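# Dark shirts coming out of the wash with white streaks, what am I doing wrong?

**jasham_40**

Hi all, hoping someone here has been through this. We moved into a rental in Closia in January and ever since then every dark thing I own comes out of the washer with chalky white streaks on it. Navy work shirts are the worst. I've got a front loader, I use powder (the big 25 dollar box), and I wash the darks on cold because that's what my mum always told me to do.

I've tried an extra rinse and it helps a bit — maybe half the streaks go. Is it the machine, the water or the powder? I don't want to buy new shirts every season. They're also creased like mad, but one problem at a time!

**henare.laundry**

Sounds like undissolved powder to me. I had exactly this in our last place and drove myself batty over it. Powder doesn't love cold water, and if you stuff the drum full the clothes fold over on themselves and hang onto clumps of it. Easy way to check: wet your finger and rub a streak. If it goes slippery it's detergent. If it's gritty and doesn't budge, you're more likely looking at hard water.

What I'd do is switch to liquid for the darks (keep the powder for towels, no sense wasting it), use less than the cap tells you, and fill the drum to two-thirds at most. Turn the shirts inside out and undo all the buttons too, it lets the water get through the placket and collar where mine always streaked the worst.

For the creasing, take them out the minute the cycle stops and lay each one out flat on a table or bench before you hang it. Smooth from the middle out to the sides with your palms, sleeves last, and give the collar a good tug into shape.

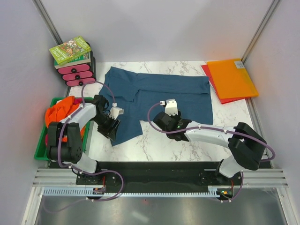 *Dark blue shirt laid out on the tabletop, creases still in it.*

I do that with every work shirt now and I've ironed maybe twice this winter. My iron is sulking in a cupboard somewhere.

Oh, and pull out the detergent drawer and scrub behind it. Mine was revolting — grey sludge the colour of old porridge.

**cluleo**

Vinegar in the rinse.

**prairie_socks**

Henare's covered most of it but don't skip the water question. Your town should have the hardness posted, or you can get test strips at the hardware store. Ours is hard enough that the kettle furs up in a fortnight, and liquid on its own didn't fix it for me. I had to add a softener powder, the plain kind with no scent.

Go easy on the vinegar, by the way. My washer manual says no because of the rubber seals, so check yours first. And run an empty hot cycle before your next load of darks, otherwise you're just rinsing them in last month's leftovers.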